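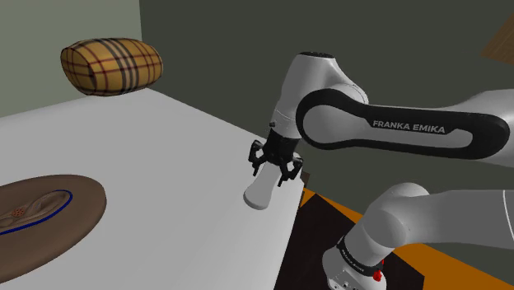 ## Slide 1: Title. "Please Take a Leaflet"

Wait for the door to shut. It has a slow closer on it and it always wins.

Hello, I'm Idun Wallin, I write the small print on parish walking leaflets, and I've been given 12 minutes after lunch. Whoever drew up the running order has met me.

- Ask for hands: who has ever followed a printed walk leaflet to the end?
- Ask for hands: who has ended up in a farmyard being looked at?
- The second number is usually bigger. Leave a pause for people to notice.

## Slide 2: The stile at Mudgway

Start with the story, skip the biography.

The Mudgway circular was first printed with the instruction "cross the stile and keep the big ash on your left." Lovely sentence. The ash came down in a gale. The stile became a kissing gate. The leaflet went through two more printings with both of them still in it, so for years people stood at a gate looking for a stile so that they could walk past a tree that was somebody's firewood.

I know this sounds like a joke about other people's leaflets. I wrote that one.

(If they laugh, move on. If they don't, move on faster.)

Main point for this slide: trees are bad landmarks. So are horses, "the red barn," and any pub described as friendly.

## Slide 3: What walkers do with the thing

We left a box of 300 leaflets at the Grandbridge parking lot last September with a tear-off slip on the back asking where people got lost. Got 100 slips back, far more than I deserved, and a few were in crayon.

Read out three or four of these, slowly:

- "At the part where it says bear right."
- "Did not get lost. Wife did."
- "Page 2."
- "I am still at the parking lot, I just wanted to fill this in."

"Bear right" was the big one. I had always believed it meant something. To half the slips it meant a gentle curve, to the other half it meant turn right, and to one man it was a wildlife notice. We now write "take the right-hand path at the fork," and the complaints have moved on to the forks.

## Slide 4: Distances, and lying about them

Own up here. Every leaflet I inherited gave times in place of distances, and every time had been set by the same retired hill runner. An hour and a half from Flinen to the weir. I've done it in that. Once. Downhill, with a wasp.

Say:

- Give the distance, then the climb, then shut up.
- If you must give a time, walk it with a seven-year-old and use that.
- "Easy" means nothing. Say whether there are steps, whether there is mud, and whether a stroller will fit through the gates.

The Ellach ridge walk tops out at 422 feet, and the old leaflet called it "the summit." I had a letter from a gentleman who had brought an ice axe. I think he was making a point, and I took it.

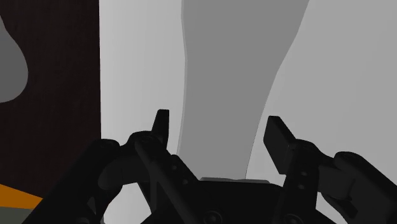 While we're on climbs, don't print a height profile unless you're willing to label both axes. Ours at Ellach was stretched to fit the column and made a cow pasture look like the north wall of something. The designer liked it, and it did fill the column beautifully. Two families turned back at the first hedge.

Sip of water. Check the clock. If past seven minutes, drop slide 5 and nobody gets hurt except slide 5.

## Slide 5: Folding

I have strong views on folding and I've been asked to keep them short.

A map that crosses a fold will tear at the fold, and the fold will be at the one junction that matters. Put the junction in the middle of a panel. Test it by folding a proof, putting it in a back pocket, and sitting through one full meeting. If you can still read it afterwards, print it.

Somebody will ask about the concertina fold. The concertina fold is fine indoors.

## Slide 6: The app question

It will come up, so get in first.

Yes, put the route online. Yes, put a code on the signboard. I did all that for the Flinen riverside loop and I'm glad I did, although there's no signal for the middle third of it, where the path divides. People still pick up the paper. They like to hold it, and when it rains they like to sit on it.

Don't get drawn into a debate about phones with the man in the second row. There's always one in the second row. Offer him coffee.

## Slide 7: What I'd ask you to do

Pick one leaflet from your own rack. Hand it to someone who has never been there. Walk behind them and say nothing, and this is harder than it sounds, I lasted as far as the first gate. Write down every place they stop.

Then fix those places and leave the rest alone, even the adjectives. Some of the adjectives have been there longer than I have.

Spare copies of the new Mudgway leaflet are on the table by the coats. The gate is in it. There's a post with a number where the ash used to be, and if you find anything wrong, there's a slip on the back.

Questions. Repeat each one before answering, the mic doesn't reach past row four.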